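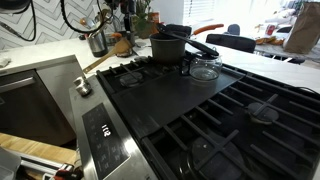 Lolcombe, 1 Aug 2023

I love eating dinner at the counter, and I'm tired of hearing that it ruined family life. We had a proper dining table until 2000, a huge thing, and mostly it held mail! Now we perch on stools, somebody stirs, somebody complains about homework – and we talk more than we ever did. 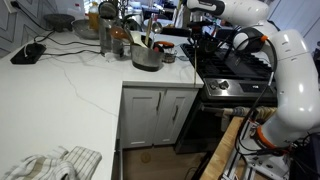

Home & Table

My beef is with the dining room as a duty. The new houses going up out at Cornus all have one, and I'd bet most will be full of boxes by Christmas (ours was). Give people the space back. Put in a couch, or a piano, or just let the kids spread out.

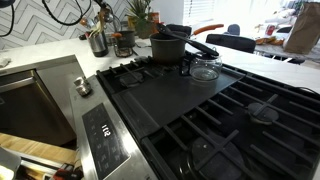 Skorine wrote in to say that holidays need a real table, and that soup on a stool is misery. Fair enough on the soup. But for 2 big meals a year I'll happily drag out the folding one and borrow chairs from next door.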